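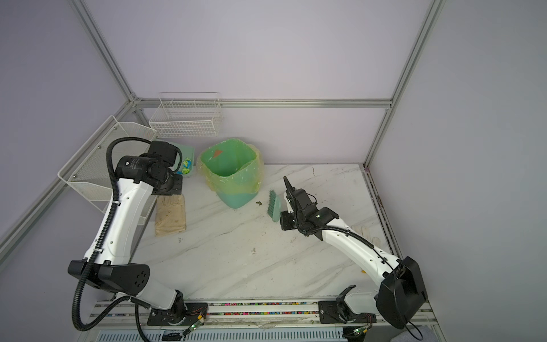 The fault that stopped Vestero's table-clearing cell in May took two minutes to happen and 9 working days to explain. No part broke. The log recorded no collision, no overcurrent and no lost encoder count. The right arm simply let go of its brush in the middle of a sweep, carried on through the rest of the motion with nothing in its fingers, and reported the job complete.

Hưng Quan, the controls engineer on shift, found the brush lying on the tabletop and assumed a bad grasp. He reset the cell and ran it again. It failed on the fourth cycle, at a different point in the stroke.

The job is a dull one by design. Two arms share a rail along one edge of a walled table. One picks up wrappers and other large pieces; the other holds a hand brush and moves crumbs toward the bin. Vestero uses the cell to qualify grippers and controllers before they go to customers, and sweeping is a useful test, as it loads the fingers sideways thousands of times with a tool that was never made for a robot.

Quan's first suspect was grip force. He raised the setpoint in steps and the drops became less frequent, then came back. The second was the finger pads, which were replaced with no effect. At that point the cell was locked out and Grigoris Karagiannis was brought over from the company's Urkport site.

Karagiannis ignored the gripper and looked at the cable. The conduit follows the arm out to the wrist, and its free length had been set during an earlier task with a smaller range of motion. Sweeping asked for more wrist rotation. Near the end of travel the conduit pulled on the gripper connector, and the 24-volt line opened for up to 200 milliseconds. The gripper controller, a Stukum unit, rebooted. On startup its default was to release.

The arm controller polled gripper status slowly enough to miss the gap. When it asked again, the gripper answered that it was healthy, and it was.

"Every device told the truth," Karagiannis said. "The question was badly written."

Dropping a brush is a small matter. The same release default on a cell handling glass or blades would be a safety case, and Vestero has treated it as one. The conduit was rerouted with more slack and a strain clamp. The startup default is now hold -- with a manual release for the operator -- and finger position is checked against tool width at 100 hertz. A mismatch stops both arms.

Zacharopoulos, the integrator that supplied the original cable layout, has since changed its installation sheet to require a full-range wrist test after any change of task. Quan's own addition to the procedure is shorter: after a dropped tool, do not reset until the supply voltage trace has been saved.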